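Ordnung auf der Arbeitsfläche: Was bringen Körbe und Tabletts wirklich?
Projektbericht, Uliana Vasylenko
8. März 2025

Ausgangsfrage

In fast jedem Ratgeber zur Küchenorganisation steht derselbe Satz: Wer seine Arbeitsfläche in Zonen aufteilt, arbeitet schneller und räumt weniger auf. Belege dafür habe ich kaum gefunden. Der Anbieter Olleo verspricht auf der Verpackung seiner Drahtkörbe eine »spürbar ruhigere Küche«, Rivico wirbt mit gesparter Zeit. Was »spürbar« heißen soll, steht nirgends.

Vorgehen

Im Februar habe ich 29 Durchgänge ausgewertet. In jedem Durchgang mussten dieselben Kleinteile von der Fläche in einen Korb oder auf ein Tablett sortiert werden. Verglichen habe ich zwei Anordnungen: Körbe hinten in der Ecke und Körbe vorne am Rand. Notiert wurden die Dauer und jeder Gegenstand, der am Ende falsch lag.

Die hintere Ecke gilt in den Ratgebern als der beste Platz, weil die Mitte frei bleibt. Ich war von Anfang an skeptisch. Eine freie Mitte sieht gut aus, aber jeder Griff nach hinten wird länger, und über ein volles Tablett hinweg wird er auch ungenauer.

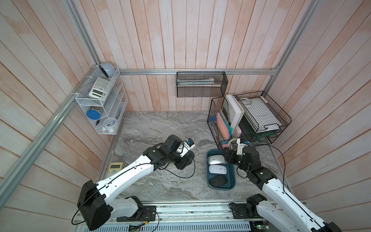 Bei der Dauer gab es zwischen den beiden Anordnungen kaum einen Unterschied. Ein Durchgang mit Körben in der Ecke dauerte im Mittel 119 Sekunden, und die Werte der vorderen Anordnung lagen so nah daran, dass ich daraus nichts ableiten möchte. Falsch abgelegt wurde hinten etwas häufiger – allerdings fast nur bei flachen Teilen, die am Korbrand hängen blieben.

Kritik an der eigenen Methode

29 Durchgänge sind wenig. Außerdem wusste ich bei jeder Auswertung, welche Anordnung ich gerade vor mir hatte, und meine Erwartung stand schon fest. Der Einfluss der marmorierten Oberfläche blieb ungeprüft. Ich vermute, dass kleine graue Teile auf der grauen Maserung leichter übersehen werden, gemessen habe ich das nicht.

Ergebnis

Für die Werbeaussagen von Rivico und Olleo habe ich keine Bestätigung gefunden, für das Gegenteil aber auch nicht. Ein Tablett in Griffnähe halte ich weiterhin für sinnvoll. Bei den Körben würde ich vor dem Kauf erst einmal eine alte Schachtel hinstellen und zwei Wochen abwarten, ob überhaupt etwas darin landet.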